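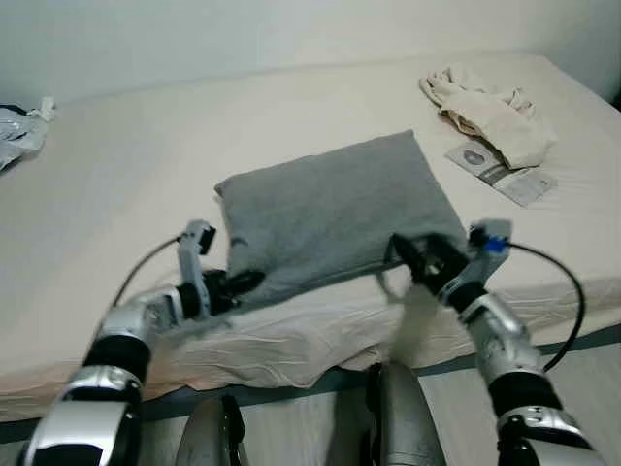

## Bed-making robots sent back to the shop after grip fault

JUSVILLE – Vanum has stopped its housekeeping trial for the second time since August, and this time the company is using the word "fault."

According to a notice sent to trial partners, a gripper on one of the two-armed machines failed to let go when its stop command was sent. The arm kept pulling for 13 seconds. A bed frame was damaged. No one was hurt, the notice says, though it doesn't say how close anyone was standing.

Vanum spokeswoman Mariann Kozma called it "a software timing issue" and said a fix would be ready within 20 days. She would not say whether the same code runs on the arms used for moving cushions and pillows, the chore the company likes to show investors. 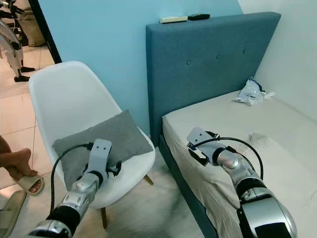 Laiba Butt, a safety engineer at Birkett who reviewed the notice for one of the partners, isn't convinced. "If a stop command can be late, I want to know how late, and how often," she said. "They gave us one number from one event."

Vanum says the machines have completed 3000 tasks without injury. It has not released the logs, and it counts a task as completed even when a person steps in to finish it.

Jullgate, which had planned to take the robots into its rental apartments, said it is "reviewing the schedule." Kozma said the trial will resume once testing is done. She gave no date.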